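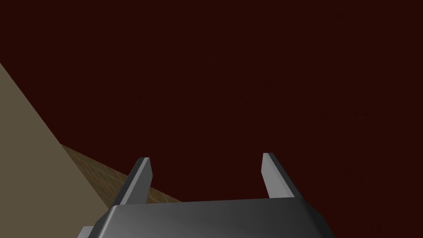 **Why does a gripper stop halfway and refuse to let go of a mug?** Most often the pads are dirty, the jaw thinks it has reached its limit, and the arm has decided to wait for an adult.

I run a Ullon arm at the end of my kitchen counter. It fetches mugs, holds jars and, one evening in December, clamped onto a glass measuring cup for 40 minutes while I read the manual. These are the things I wish I'd done first.

## When it jams

- Hit the stop button before you reach in. Asking it nicely through the app doesn't count as stopping it.
- Unplug it at the wall. Ours holds its grip without power, so put a folded towel under whatever it's holding.
- Turn the release screw a quarter turn at a time. Do not pull on the fingers — I bent one that way, and the new one took 9 days to arrive.
- Wipe both pads with warm water and a drop of dish soap. Cooking oil is the usual villain.
- Plug it back in and run one full open and close with nothing in the jaws. If it stutters, you've missed a crumb.

## Before it jams again

Turn the grip force down. Mine shipped at 74 on the Wustex controller, a fine number for opening pickles and a poor one for eggs. I keep it at 40 now and open the pickles myself.

Tell it what it's lifting. Anything over 500 grams gets its own setting, and the cast iron pan gets me.

Practice in the simulator first. I use Plulico, where dropping a casserole costs nothing and the floor never needs mopping. A move that works there can still fail on a real counter, so do the first real run slowly, with a plastic cup.

Keep kids, cats and dangling sleeves out of reach while it's moving. My good cardigan now has one long arm.

Last thing: write the release screw size on tape and stick it to the base. It's a 2.5 mm hex key, and it's never in the drawer.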